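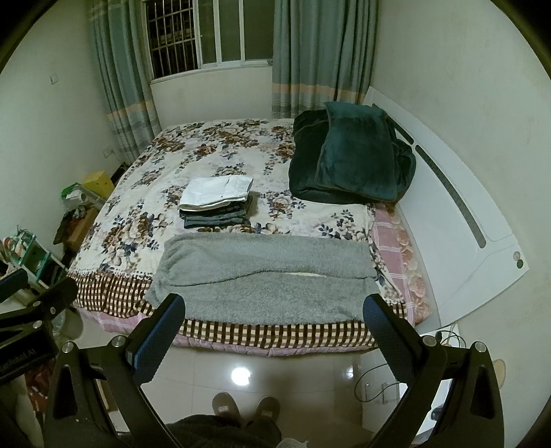 Melance Rifle Range: Frequently Asked Questions

Who may shoot at Melance?
The range is open to members and to guests accompanied by a member. Each member may bring up to 2 guests per visit. Guests sign the register at the range office and must attend the safety talk before their first visit to the firing line.

Do I need to own a rifle to join?
No. New members may use the club's .22 rimfire rifles during their first season. Club rifles are issued at the office and must be returned there, with the bolt open and the chamber flag in place.

Which calibers are permitted?
Rimfire rifles may be used on all lanes. Centerfire rifles are limited to the 100-yard and 200-yard lanes. Tracer, incendiary and steel-core ammunition is prohibited. A magnet test may be carried out on any ammunition brought to the line.

May I shoot handloaded ammunition?
Yes, on the centerfire lanes. Boxes must be labeled with the powder, charge weight and bullet used. Loads must stay within the limits printed in a current published manual. The club does not supply load data, and range officers will not advise on it.

Is there a velocity limit?
Bullets fired at the steel silhouettes must not exceed 1,480 feet per second at the muzzle. Paper targets are not subject to this limit. A chronograph is available at the office for members who wish to check a load.

What is the Ploraleo Match?
The Ploraleo is the club's offhand match, shot each November with open or aperture sights. Entries are capped at 96, and applications are accepted in the order received. Members have priority until the end of September. The Şimşekoğlu Cup is awarded to the highest-scoring competitor in the junior class.

Are slings and padded jackets allowed in matches?
Slings are allowed in prone and sitting matches only. Jackets are allowed in all matches except the Ploraleo. Palm rests may be used in practice but not in competition.

How should rifles be brought onto the property?
Rifles must arrive unloaded and cased. Uncase them at the bench with the muzzle pointed downrange, and only when the line is open for handling. No firearm may be touched while anyone is forward of the line.

What eye and ear protection is required?
Both are required for everyone past the yellow line, including spectators. Prescription glasses are acceptable if they have side shields. Earplugs and muffs may be borrowed from the office.

How do I reach the range?
Take the Birnatent road north and turn left at the quarry gate. Parking is on the gravel lot beside the office. The access lane must be kept clear for emergency vehicles.

Can fees be refunded?
Annual dues are not refundable. Match fees are refunded in full if the entry is withdrawn before the squad list is posted. Refund requests must be made in writing to the range office.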